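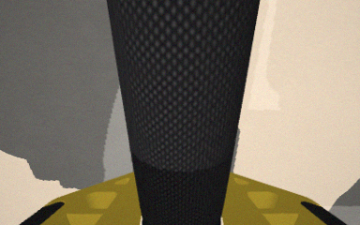 Wrist cam notes, part three I think. Bit of a rush, dinner's in the oven and I said I'd write this up before Monday.

So the last couple of evenings have been all about grippers in the sim. I've had the Andside two-finger on the arm forever and it does the job, but I kept reading that the Nonby was nicer for round stuff, so I finally swapped it over. Took longer than the whole test did. The Nonby model came in with the wrong units and the first time I loaded it the thing was the size of a shed. Fixed that. Then the fingers opened backwards. Fixed that too, flipped one axis, felt very clever, then found the other finger had been right all along. Flipped that one back.

Anyway. Setup, for whoever asked last time:

Mendoza arm, stock model, nothing changed except joint damping up a touch
Cumura controller, running position mode for the approach and force mode for the close
wrist camera at 300 by 300, I know, I know, but my graphics card is old and it's a hot room

I ran 200 pick attempts with each gripper. Wanted to do 600 but the fan noise was getting to me and I needed the computer for tax.

First thing I noticed is how much of the view you give away to your own hardware. I'd been so fixated on finger shape I hadn't thought about where the camera was sitting. If the middle of the picture is all wrist you've got a strip down each side to work with and that's your lot. Moved the mount out and tilted it, much happier. Should of done that months ago. The Mendoza has a little bracket offset in the config you can just edit, no need to remodel anything.

The other thing is the background. I've got randomised patterns on everything, big splotchy greys, with noise over the top, and the detector hates it to start with. Which is the point, I suppose. Left it on for all the runs so both grippers had the same rough time.
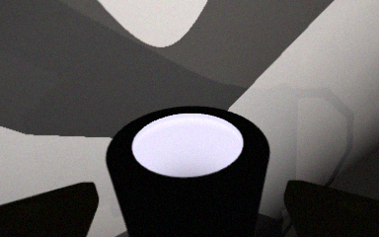 Black cylinder with the pale top, between the fingers.

The cylinder is my favourite test object because it's so mean. Black sides, black fingers, so the edges are hard to pick up where they get close, and the only thing the detector really locks on to is the light circle on top. When it finds the circle, good. When it doesn't, you get the arm hovering off to one side looking very sure of itself.

Results, sort of. I'm not going to post a table because I changed the close speed partway through the Andside runs and forgot to write down when (yes, really). So take it all with a grain of salt.

Nonby: better on cylinders. Self-centres nicely, if it comes in a bit crooked the object gets nudged across and it still ends up with a decent hold. Bad on flat things. Really bad on the thin box, kept squeezing it out the end like a wet soap.

Andside: boring, fine at everything. Wants the approach to be straighter. If the camera estimate is out by much it clips the rim with one fingertip and over goes the cylinder.

Controller is where I lost most of Saturday. Cumura has a handover between position and force mode, and by default it waits 800 milliseconds before it lets go of the position target. With the Andside you don't notice. With the Nonby the fingers touch, the arm is still trying to sit where it was told, and the whole lot shudders. Dropped the wait to 200 and the shudder went away. Tried it lower again and the gripper started closing before it had arrived, so 200 it is. Colour of the debug overlay also changes when it hands over, handy, turn it on.

Would I switch for good? Not sure. For cylinders and jars yeah, Nonby. For the mixed bin I'm going back to the Andside – less to babysit. What I'd like is to leave the Nonby on and sort out the thin box some other way, maybe come at it from the side, but that means redoing the grasp planner and I don't have the energy this week.

Next up is a proper go at the camera mount. Two positions, same objects, and this time I'm writting down every setting before I hit run. Also want to try a bigger image size, if the card will cope. Oven's beeping.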